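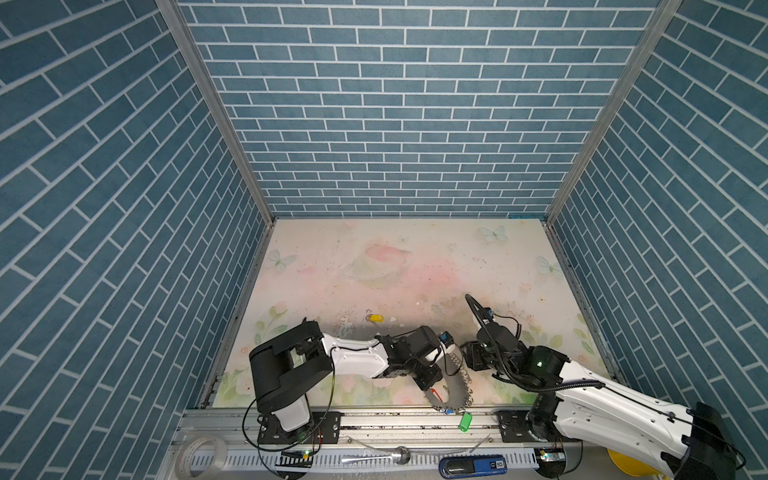

Terer wanted to know, before we were even through the door, whether the people on the key desk would still have jobs by the time the arms could sort a tray on their own. The answer from the shop was yes, with different hours. I wrote that down and spent the rest of the visit trying to find out what "different hours" meant.

The place is in Ludinitz, in a low building behind the bus depot. It handles lost and returned small items for transit lines and a few hotels: keys, tags, chains, USB drives, the odd piece of cutlery. Last year the desk logged 2704 items. The year before it was 2801. Every one of them was picked up, looked at, described on a form and put in a bag by hand.

We started at the Momov bench, two arms on one rail, working over a patterned tabletop between blue tiled panels. The left arm had a chain in its gripper, with an orange-red hook and some small blue tags on it. The right arm was turned toward it with its fingers a short way off. A yellow key tag lay on the table. I had expected something larger. The whole bench would fit where a photocopier used to be, and according to the staff that is the spot it got.

Chains and key rings are the hard part, we were told. A drive or a spoon keeps its shape when you lift it. A chain hangs differently each time, and tags slide along it or catch on each other. The clerks do this without thinking, and several of them found it odd to be asked how. One said she had never noticed that she always takes a key ring by the ring until she had to explain it.

That explaining is now part of the work. Each clerk spends 8 hours a week at the bench, setting out items, watching the arms and stopping them when needed. The rest of the week is the old job. Pay went up a little for the bench hours, but the early shift is gone, and for people with small children that shift mattered. This was the complaint I heard most, well ahead of anything about the machines.

The second complaint was about the forms. The Zheng software they use for logging wants an entry after every stopped attempt, and the clerks say the entry takes longer than picking up the keys would have. Management says a shorter form is coming in September.

There were good words too. Sore wrists came up twice - the desk is repetitive and the bags are stiff. Newer staff liked having something other than the counter to do in the afternoon. One man who has been there 15 years said he didn't mind the arms but he would like a chair at the bench, as the stool is too high for him.

Calls from people looking for their keys will stay with the clerks. We listened in on one that took nearly 15 minutes, most of it spent working out which bus the caller had been on.

The tour ends at the returns counter. Visits are by arrangement, in the mornings only, and you need to leave bags at the front. Parking at the depot is for staff, so take the bus.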